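Rakcombe Sewing and Mending Circle
Minutes of the regular meeting, Tuesday, April 25, 2023
Held in the upstairs room at Worell Hall

The meeting opened once the chairs were set out. The chair welcomed new members and asked everyone to sign the attendance sheet before leaving. Apologies were received from two members.

1. Minutes of the last meeting

Approved with one correction. The cost of the new ironing board cover had been entered under room rent and should have been under supplies.

2. Matters arising

The window on the stair side still does not close fully. The hall office has been told again. Until it is fixed, the last person out is to pull the blind and check the latch.

The missing bobbin tin has been found. It was in the bag of curtain remnants and is now back on the middle shelf.

3. Small kits and cases

Most of the meeting was spent on this item. At present small tools and notions are kept in open trays, and things go astray between sessions. It was proposed that the circle move to small zippered cases, one to each work table, with the contents listed on a card inside the lid.

Points raised:

Members preferred a hard case to a soft pouch. Pouches sag, and the points of scissors go through the cloth. A case that lies flat on the table with the lid open was thought easiest to work from.

A light color was preferred over black, as dark cases get left behind under chairs.

There was a long discussion about size. A case that holds full-length shears would be too large for the shelf. It was agreed that shears stay on the wall hooks and that the cases are for small items only.

Clamps and fine-pointed tools should be put away closed, tips all facing the same way. One member said she would like them kept out of the cases altogether and stored in a tube. This was put to a vote and not carried, though the tips are to be covered if a case is going home with anyone.

Small goods that come in printed packets should stay in the packet until they are needed. Several members had been emptying packets straight into the trays, and it is then hard to tell what size or kind a thing is. The patterned children's packets are popular at the family session and should be set aside for it.

Agreed: to buy 6 cases, with a first order of 2 to be used on the front tables as a trial. The supplies member will get a price from Budar and one other shop and bring both to the next meeting. If the trial goes well the remaining 4 will be ordered before the November sale.

4. Tidying up

The supply shelves were sorted after the last session. Thread is now grouped by color, with the odd reels in the bottom drawer. Elastic, bias tape and ribbon have been separated. Members are asked not to return loose pins to the button jar.

It was noted that tables are not always wiped before cutting out begins. Pale fabric has been marked twice this spring. A cloth and spray will be kept by the sink — please put them back there.

The chair asked that each table be cleared by whoever used it last, including thread ends on the floor. Anything left out at closing will go in the blue crate and can be claimed the following week.

5. Family session

The Ogunleye Room is booked again for the family session. The plan is a simple felt pouch, hand stitched, with precut pieces for the younger children. More blunt needles are needed. Two members offered to cut felt at home, and a third will check how much of the yellow is left.

A parent had asked whether children may bring their own kits. Agreed that they may, provided an adult checks the contents at the door.

6. Money

The balance was read out and accepted. Dues are still owed by a few members and a reminder will go on the board. Tea money is to be kept in its own envelope and not mixed with pattern sales.

7. Any other business

A request was made for a second extension cord at the window end. Agreed, if the hall office allows it.

The pattern exchange will continue. Please check that all pieces are in the envelope before passing it on — the child's raincoat came back without a hood.

8. Next meeting

Same room and time next month. Trial cases, felt and the extension cord to be carried forward. There being no other business, the meeting closed.

Attachment to item 3 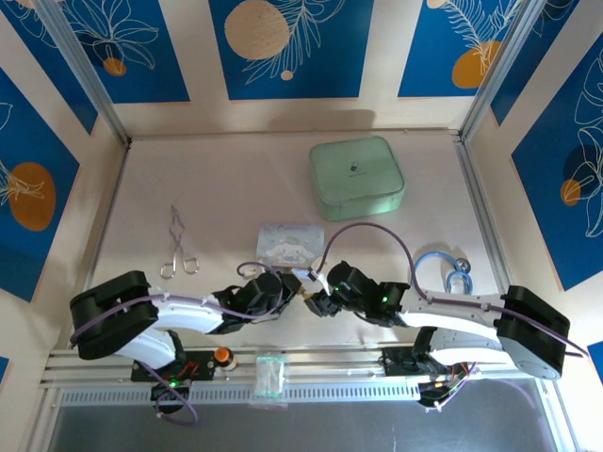
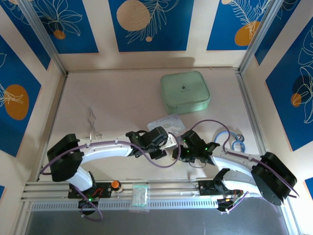
Mint-green case with rounded corners and a small dark logo on the lid, shown in both pictures.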